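Fondale Home & Household Forum
Board: Laundry, Linen and Stains
Thread: Wipe-clean tablecloths – are any of them worth the money?

quillback
Posted 7:12 pm
We've gone through 2 wipe-clean cloths since we moved and I'm fed up. The first cracked along the folds. The second still smells like a paddling pool. Now my sister wants me to spend £38 on one from Emow, which says it is "family proof". Proof against what? Is there anything in it or should I go back to plain cotton and wash the thing?

Margate_Moll
Posted 7:31 pm
Plain cotton every time. I paid £20 for mine from a market stall and it goes in at 60 with the towels. If it gets beetroot on it, it gets beetroot on it.

tinlid
Posted 7:40 pm
Disagree. Cotton is fine if you like ironing. I've got an Ofori coated one and it has put up with two children and a lot of gravy. Yes, it curls at the corners. I'd still take that over a wet cloth on the airer every other day.

Zoltán Szekeres
Posted 8:05 pm
I sold table linen for a long while and I'd be careful with the word "coated". It can mean a decent acrylic layer on cotton, or it can mean a thin film that comes away the first time somebody puts a hot dish on it. The label rarely says which. Ask the shop what is underneath. If they can't tell you, leave it there.

tinlid
Posted 8:11 pm
With respect, nobody in a shop knows that. I asked in April and the lad read me the back of the packet.

Zoltán Szekeres
Posted 8:20 pm
Then I wouldn't have bought it.

quillback
Posted 8:34 pm
Fair enough, both of you. My other doubt is pattern. Everyone swears checks hide marks. I'm not convinced, half of any check is pale and that's where the tea goes. The sort I'm weighing up is pink and white: 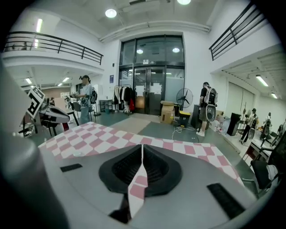
Pink and white check, both pictures. 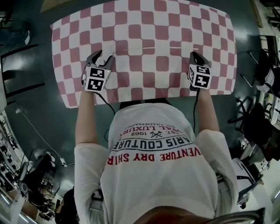 Does a checked cloth hide stains any better than a plain one?

Only slightly. It breaks up faint marks and crumbs, but tea, curry and red wine will show on the white squares as clearly as on a white cloth. A darker, busier print does a better job.

Margate_Moll
Posted 8:52 pm
Agree with whoever wrote that last bit. My mum had red gingham for years and you could have read the week's meals off it. I do like a pink one though. Cheerful.

hobnail_rob
Posted 9:03 pm
Can I put in a word against the stain sprays while we're here? I bought the Eltik one after someone on this board raved about it. Used it on a tomato stain, left it on for as long as the bottle says, washed it. Orange ring. Washed it again. Fainter orange ring. Washing-up liquid and cold water did more for me on the next one, and I already had that by the sink.

tinlid
Posted 9:10 pm
That was me who raved about it and it worked on mine. Did you tumble dry it in between?

hobnail_rob
Posted 9:14 pm
Might have done.

tinlid
Posted 9:15 pm
Well there you are. You've baked it in.

hobnail_rob
Posted 9:22 pm
The bottle says nothing about dryers. If it only works when you do three things it doesn't mention, I'm not calling that working.

Zoltán Szekeres
Posted 9:30 pm
Heat does set tomato, so tinlid has a point. I still wouldn't buy the spray. For quillback – measure the table, add a drop of 20 cm each side, and buy cotton a size up because it will shrink in the first wash whatever the packet claims.

quillback
Posted 9:48 pm
Leaning towards cotton, then. I'll tell my sister the £38 one can wait until someone shows me a cloth that's a few years old and still flat. If anybody has had the Emow for more than one winter I'd like to hear, good or bad.

Margate_Moll
Posted 9:55 pm
My neighbour has one. It's on her potting bench now. Make of that what you will.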